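Reviews > Workshop > Arms & Grippers

Home Reviews Guides Letters Subscribe

Filed under: Automation, Small Business

The Tisteck bench arm: can it do the chores yet?

I have wanted a machine to sort out my packing bench for longer than I care to admit, so when Clotlow offered me the loan of a Tisteck arm for the winter, I said yes before I'd even measured the bench (it fitted, thank goodness). The arm costs £1,209 with the two-fingered gripper, and another £95 if you want the little camera that sits at the wrist. You do want the camera.

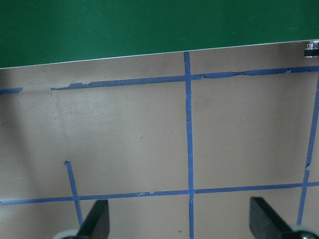
Words by Haris Živković | January 25, 2020

Blue painter's tape has been my great friend in all this. The arm likes to be told where things go, and a rough grid on the tan bench top gave both of us something to talk about – "that cell there, please, with the tea towels". You'll notice mine has gone ragged along the edges and has a stretch missing at the left, and if you buy one of these I'd put a spare roll in the same order.

So, can it do the work? Some of it, and rather sweetly. Small boxed goods it manages very nicely, lifting each one and setting it down squarely in its cell, and I logged 357 of those over the loan with 183 placed well enough that I didn't have to touch them again. That's a little over half, which sounds dreadful until you remember that I was off making the tea for most of it!

Folding is another story. I tried it with a pillowcase, then a flannel, then a very forgiving duster, and each time I ended up with something like a nest. My friend Tanveer Gilani runs the Jatoi repair shop two doors along, and he had hoped it might wipe down his counter in the evenings. It will push a cloth back and forth quite happily, but it has no idea whether the counter is any cleaner, and it left all the corners for him.

The fingers themselves are flat, black, angular plates and feel sturdy enough. I'd have liked softer pads on them, and Basell do sell a set that fits, though I haven't tried those yet. Setting up took me an afternoon and a good deal of muttering over the manual, which is thin on pictures.

Would I buy one? For a bench where the same few things come along all day, I think I would. For the house, I'd wait a few years and keep folding the towels myself with the radio on. The loan arm goes back next week and I shall miss the company, and Clotlow tell me a revised gripper is due in September, so I've asked to be put on the list for that.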